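A short word on the Bellmont county primary

Well, friends, the votes are in, and if you went to bed early on election night you missed a good deal of excitement. The county commission race in Bellmont came down to 131 votes, and for most of the evening it was even closer than that. I sat up with a pot of tea and the results page open, and I must have refreshed it more times than is good for a person my age.

What strikes me most is the turnout. Around 2000 people voted early this time, and I heard from a good many of you who had never done so before and who liked it very much (the parking, especially!). The east side precincts reported last, as they always seem to do, and they leaned heavily toward the challenger – enough to put her ahead just before midnight.

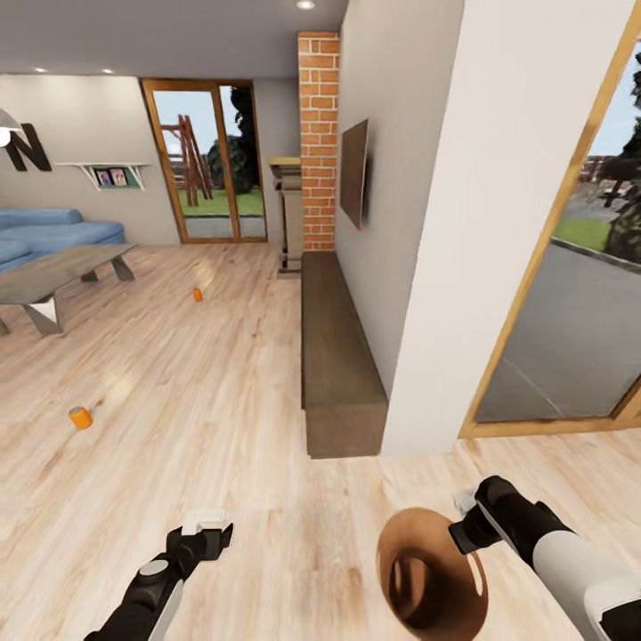 Now comes the part that tends to get less attention, and I do hope you'll stay with it. The top two finishers go on to a runoff, and both campaigns have already said that the road levy will be at the center of it. The incumbent wants to put it off until the December budget session, while the challenger would like it on the ballot as soon as the county can manage. I can see some sense in either plan, though I lean toward getting it settled while people are still paying attention.

If you've moved since you last voted, please check your registration with the county clerk before the runoff. Sample ballots will be at the library desk once they're printed, and we'll list the polling places in our next issue.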